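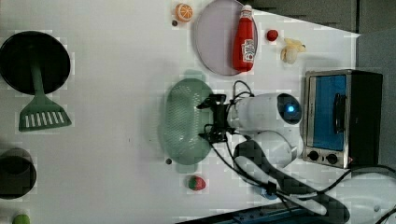

PRINDBY – May 27, 2025 – Mernero, a maker of control software for robot arms, today released the first 1591 recorded demonstrations in Fonarska, its collection of examples for systems that learn kitchen chores. Each one is a short recording of an arm doing a small job under human guidance, such as reaching for a green colander while a ketchup bottle lies on a plate close by, serving no culinary purpose. The recordings come with joint positions, gripper commands and a plain sentence stating what the operator was trying to do.

The company had planned to publish in October. It moved the date up after early users at Tamihana, its testing partner, asked for the data in whatever state it was in.

"We have spent nearly 600 hours teaching a very expensive machine to tidy up after nobody's dinner," said Angus Lockyer, who heads data collection at Mernero. "My own kitchen has not benefited."

Operators work in pairs, one guiding the arm and one resetting the table between attempts. Resetting is the less popular job. The written instructions for it run to 3 pages and were revised after a long internal debate over what counts as "next to."

Failed attempts stay in the release and are labeled as such. There are 200 of them – a figure Mernero's sales team asked to have placed lower in this announcement.

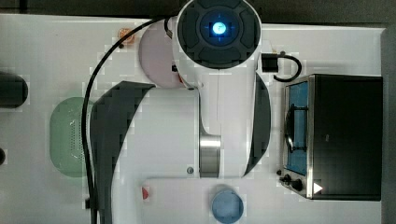

The arm over the work table, with the colander to one side and the toaster oven to the other. Photo: Mernero

"A system that only sees things go well has no idea what to do with a dropped strawberry," Lockyer said. "Neither did some of our operators, at first."

Fonarska is free for research and teaching. Commercial licenses are handled by Mernero's Prindby office, which also accepts corrections to labels. Several have already arrived, most of them concerning "next to."

Media contact: Mernero Press Office, Prindby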